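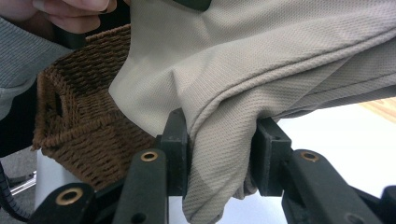 The clothing room at the Turnedville site has now been running under the Quintana grant for two reporting periods, and I still can't tell you it saves anyone time. I said in the last report that knit tops would be the hard part, and they still are. A woven shirt has a collar and a placket and more or less tells you where to fold it. A beige knit with a fine diagonal texture, coming over the rim of a wicker basket in bunches, tells you nothing, and creases run off in whatever direction the cloth was last pulled. Our written folding method assumes a flat garment on a flat table. Most of what we handle doesn't start out that way.

What the grant paid for this period

You approved 2,000 dollars. It went to baskets, shelf dividers, a second table and the printed folding cards from Limell. The baskets were the best purchase of the lot, and they were the item I argued against in the spring. I thought they would turn into places where clothes went to sit. That has happened with two of them, but the rest get emptied on most shifts, and they are a good deal easier to carry than the bags were. The braided edges do worry me. A loose knit can snag on that kind of weave, and we have pulled threads on a few sweaters that were otherwise fit to go out. I can't prove the baskets did it. The sweaters may have come in that way, as we don't inspect before sorting, and I have asked that we start.

The folding cards are less of a success. They are clear and nicely printed. They also show every top as if it were the same size and the same stiffness, and people stop looking at them after the first day. The Limell sales sheet said the cards would bring "consistent results across all textiles." I would not repeat that to anyone.

The trial

We set aside 100 knit tops and had them folded twice, once by the card and once however the person on shift normally did it. Each stack then went on the shelf for 5 days with the door open and people going through it as usual. I had hoped for a clean answer. The card stacks looked better on the first morning. By the last day I could not tell the two apart, and neither could the shift lead when I asked without saying which was which. Only 11 tops from the whole set were still folded in a way I would call tidy.

You could read that as a case for more training. I read it as a sign that we are putting effort into the wrong end. Shelves that people dig through will not stay neat, whatever fold is used. Hanging the heavier knits would stretch the shoulders, so that is out too. Rolling is the one option we haven't tried properly. I have my doubts about it, mostly that sizes can't be read on a rolled shirt, but it would cost nothing to find out.

Plarnolex

The proposal also mentioned the Plarnolex labeling system. We have it and it works as far as it goes. Labels print, they stick to the shelf dividers, and they come off the dividers again in humid weather. The stock screen is another matter. It wants each garment entered by type, and the type list has one line for "shirt." Our tees, polos, thermals and fine-knit long sleeves all end up there. The numbers it gives me are therefore tidy and close to useless, and I have left them out of this report. If you need them for your own records I can send them, but please don't quote them.

What has not been done

The mending shelf has not been started. The table meant for it is being used for sorting, which I allowed because the first table was overloaded every Saturday, and now I can't get it back. The laundering guide is half written. The section on knits is the half that's missing.

The change of hours we promised also slipped. We said we would open one evening a week. We tried it, few people came, and the ones who did would have come in the afternoon anyway. I would like to drop it and am asking for your agreement in writing.

Next period

I plan to run the rolling test on one bay only, line two of the baskets with plain cotton and compare the pulled threads against the unlined ones, and get the type list in Plarnolex changed or stop paying for it. I am not asking for additional money. The amount left over will cover the lining cloth and some hooks.

The application form for the next round asks whether the project has "transformed textile handling at the site." I left that box blank. We have better containers, more table space and the same heap of knits we had before. The next report is due in October, and I will send the basket comparison with it whether or not it shows anything.

Clothing room coordinator, Turnedville
Sat 25 August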